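Demholm Fitness Studio – equipment inspection, 4/9/21
Inspected by: Saadet Polat

Cable station 2: pass. Pulley guards secure.
Adjustable benches: pass. Locking pins seat fully.
Kettlebell rack: fail. Lower shelf bolt missing – tag out.
Mats: 4 replaced, torn edges.

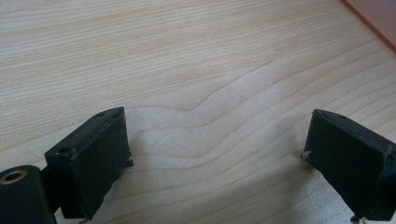
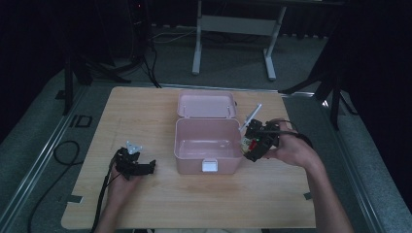 Montri Yensuk asked that the rack stay tagged out until the new bolt is torqued and signed for.

Resistance bands: pass. Discard any with surface cracking.
Next inspection: November.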